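How do you teach a robot to tidy up?

Think about the last time you picked up a pencil. You didn't work out how far to stretch your arm or how hard to squeeze. You just did it! Your brain had years of practice before that, starting when you were a baby knocking cups off your high chair.

A robot hasn't had any of that. When it is new, it doesn't know what a pencil is, or that glass can break, or that things fall when you let go. So how does it learn? One good way is to show it, again and again and again.

Each time a person guides the robot through a job from start to finish, the robot's computer saves everything that happens. It saves what the cameras saw and how every joint moved. One saved go at the job is called an example, and a big pile of examples is called a data set. At the Dekley workshop, where a robot called Ekura is learning to sort small bottles, the pile has 2594 examples in it so far. The first 600 were all made in August!

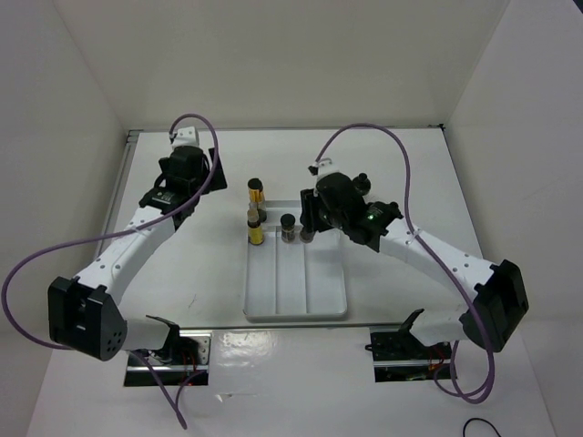 Small bottles make a brilliant first lesson, even though they sound a bit dull. They are narrow, they tip over easily, and they come in lots of colours. Ekura has two arms, and each one ends in a gripper, a sort of hand for pinching things. The white tray has four long channels with raised walls between them, and the bottles can stand in different places each time. Some have black caps and one has a tan cap, so the robot has to cope with bottles that don't all look the same. If every example used one bottle in one spot, the robot would only ever learn that one bottle in that one spot. Move it a little to the side and the poor thing would pinch thin air!

That is why the people making examples keep changing things. They might turn the tray, swap two bottles or start with the arms somewhere new. They also make some examples where a bottle gets knocked over and has to be stood up again. Mistakes are really useful, as long as the robot gets to see how to put them right.

After all that comes the learning. A computer program goes through the whole pile and looks for patterns, such as "when the bottle is over here, the arm goes over there". Then the robot has a try by itself. On its first test Ekura had 19 turns and managed just three of them. Three! But everyone cheered, and then they went back to make more examples.

Try it at home: ask a friend to close their eyes while you guide their hand to pick up a spoon. Do it a few times, then let them try alone. Now move the spoon and see what happens!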